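The planner was called Drodia, and it was afraid of waiting. I know a program is not afraid. But I had read its log for 21 nights in the lab at Clornadora, and I had no better word.

The job was simple. The left arm takes a cube from the bin, the belt carries it, the right arm picks it up. Drodia had to decide when. Every time the left arm was late, even by 40 milliseconds, it threw away the whole plan and made a new one. In one night in October it made 126 plans and moved 5 cubes.

"Let it wait," my wife said on the telephone. She was in Astar with her mother and did not know any robotics.

I told her waiting was not in the cost function. She said then I should put it in.

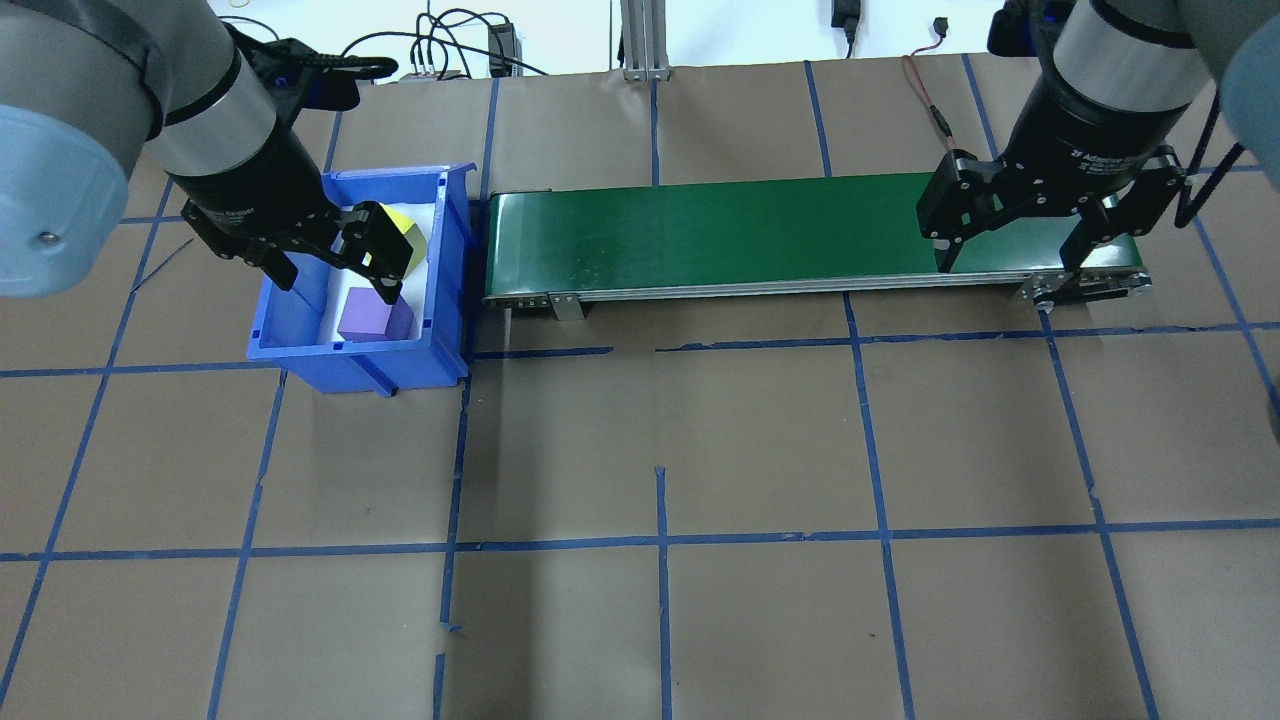 The left arm at the bin, the right arm over the end of the belt.

So I wrote a new term. It was one line, and it made standing still almost free. I started the planner again and sat down on the floor with my tea.

The left arm went into the bin. In the log the perception node lost the yellow cube, then found it, then lost it. The old Drodia would have replanned three times already.

The right arm stayed over the belt with its fingers open. In the log there was one word, and after it the same word again.

hold
hold
hold

I called Astar. It was late there, but she answered.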